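2 min read

Malolby shelf package: gallery

Malolby is the two-arm shelf picking package from Medent. It covers installation, the picking software, operator training and one year of support. The pictures on this page go with the January release, and the order number is 1261 for all regions.
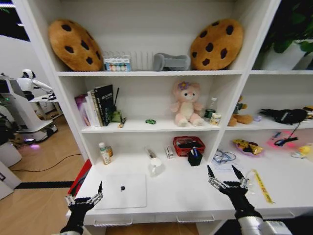

The package is sold for mixed shelves, where few items have the same shape. Most of our buyers run parts rooms, school supply stores or small returns desks, and their shelves are seldom sorted by size. Plush toys, a white mug, bottles and a pen holder with a blue pen in it all call for a different approach from the arms, and the software plans each pick separately. Low shelves are included in the standard setup. Floor cables should be routed before the installer arrives.

Training takes 2 days on site and covers daily startup, adding new items and clearing a stopped pick. Up to 4 operators can attend at no extra charge. The manual is supplied in print and as a download. 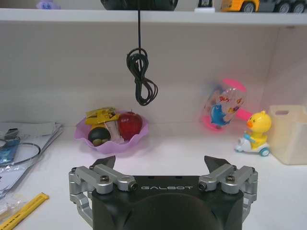 Support is handled by our Abera office, on the same number Medent has used since 1982. Calls are answered on business days, and spare fingertips ship from the same building. Customers who already own the Nuvow tabletop package can move their saved item list over to Malolby. The list has to be exported first from the Nuvow settings menu, and the transfer is done during installation.

Prices depend on shelf length and are given by quote. Send us the shelf height, depth and the heaviest item you store.

Page updated 9 June 2024

This site uses cookies to remember your region and language. Accept / Manage settings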